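Keeping a paper log of the house

When we bought the house in May four years ago, the previous owner left one thing behind in the kitchen drawer: a school notebook with a blue cover. Her name was Josefien Mulder and she had lived here a long time. The notebook was a list of everything she had ever done to the place. Paint colors, the day the gutters were replaced, which breaker goes to the back bedroom. Some entries were a single word. One just said "mice."

I have used that notebook more than any manual. I have also kept it going, and a couple of people have asked me how I do it, so I am writing it down.
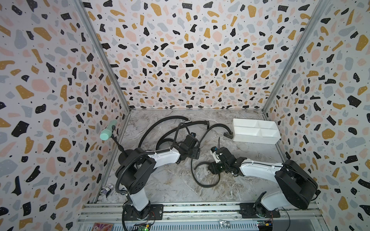

Page last changed: September 18, 2023

The first thing I did was copy her entries into a new book, a bigger one with numbered pages. The old one was coming apart at the staples. I left her wording alone even where I didn't follow it. There is an entry about a "Bristar valve" that I still have not located. I have looked under both sinks and behind the washer. Maybe it went out with the old boiler.

The new book is divided by room, with a few pages at the back for the roof, the drains and the yard. I tried doing it by date for the first few months and gave that up. When something breaks I want to know what happened in that room. I don't much care what year it was until I have found the entry.

Each entry gets the date, what was done, who did it and what it cost. If a part was used, I write the part number. This is the bit I would push on anyone starting out. I have stood in the hardware store holding a cartridge for the bathroom faucet that looked exactly right and was the wrong one, and driven home, and driven back. The part number for ours is now on page 54, underlined, with the name of the faucet maker (Brelier) next to it.

Paint gets its own page. I write the name, the code and the sheen, and put a dab of the paint beside it. The hallway is a color called Jeline 1704, which the store no longer carries under that name but could mix from the code. Without the code I would have been painting the whole hallway to cover one scuff.

I did try an app. It was fine. I put in the water heater and the furnace and set the reminders, and then I changed phones and never logged back in. The book sits on the shelf over the coffee maker with a pen tied to it – the pen matters, as I will not go and look for one.
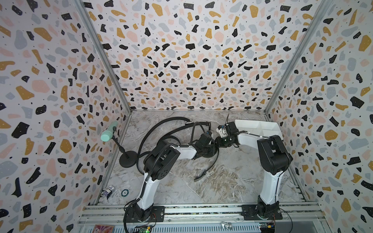 Do you need to write down small jobs like changing a light bulb?
I write down the odd-sized ones, such as the bulb in the range hood, and skip the ordinary ones.

Anything done by someone else goes in on the same day. I ask the person to tell me what they did before they leave, and I write it while they are still packing up. Most don't mind. The plumber from Bakker even took the pen and drew me a sketch of where the shutoffs are, which is better than anything I would have come up with. The invoice gets folded and tucked into an envelope glued inside the back cover. The envelope is full now and I need a second one.

I also write down what didn't work. There are 5 entries for the draft by the back door, and four of them are failures. Foam tape, a different foam tape, a brush strip that dragged on the floor, and a new threshold that I cut too short. The fifth was moving the strike plate, which took ten minutes. If I had only kept the last one I would probably try foam tape again some winter.

Things I have stopped recording: mowing, filter changes (I write the date on the filter itself), and anything to do with furniture. The book was getting thick with stuff I never looked up.

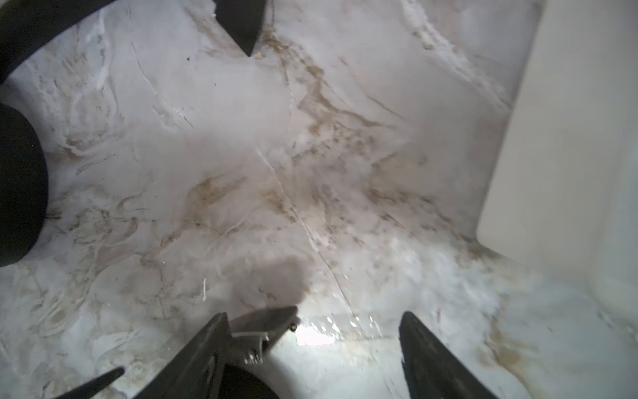
Starting one for an older house

If nobody left you a notebook, begin with what you can read off things. The labels on the furnace and the water heater will usually have a model and serial number. Open the breaker box and check that the list on the door is right. Ours had a "den" on it and we don't have a den. It was the laundry room.

Then ask the neighbors. The man across the street knew when our roof was done because he had his done the same week. I put that in with a question mark, and later found it in Josefien's notebook under the gutters, one year off from what he said.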